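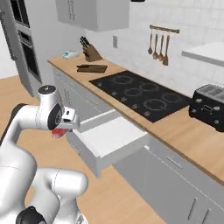
Putting things in drawers: a Thursday at the Irnenum open day

The programme promised "hands-on kitchen robotics", and I had skipped lunch on the strength of it. The kitchen, when I got to it, was on a screen. It had a double oven, a rack of wooden utensils and a tidier worktop than mine has ever been, and there was not a biscuit in the place.

Irnenum has the upper floor of a former carpet showroom in Plurport, and twice a year it lets the public up the stairs. The first room is for what the staff call demonstrations, meaning that a person does a chore with the robot's arm and the computer writes down every movement. The person sits in an office chair and holds a controller. The arm is white, rendered very nicely, and goes where it's told, more or less.

The chore on my visit was the drawer. You take the red thing, you bring it over the open drawer, you lower it and let go. I asked what the red thing was and was told "the object". I had a turn after a man in cycling shorts and before a girl of perhaps nine, and I'm sorry to report that the order of merit ran in the opposite direction. My first object went on the floor. My second went on the floor further away. The trouble is depth: on a flat screen the gripper looks to be over the drawer well before it is, and you have to swing the view round to check, by which time your thumb has drifted. The girl did it in 28 seconds and asked if there was a harder one.

There is. The shelves next door hold the software, Odera, or at least the computers it runs on, along with a chart showing 3,089 demonstrations collected so far. Visitors had added 353 of those at earlier open days. The bad ones are kept in a separate folder – I asked – and my two are presumably in there now, teaching some future machine how to miss.

The back room has the same idea with a real arm, called Cilach, which you teach by taking hold of the wrist and pushing it through the job yourself. I found this far easier. It's like helping a stiff relative on with a coat. We stacked plastic cups and nobody's thumb was involved.

Practical matters: entry is free, the stairs are steep, and the queue for the screen was much shorter after 2 o'clock. Parking behind the building is for the tile shop, and the tile shop means it. Take a sandwich.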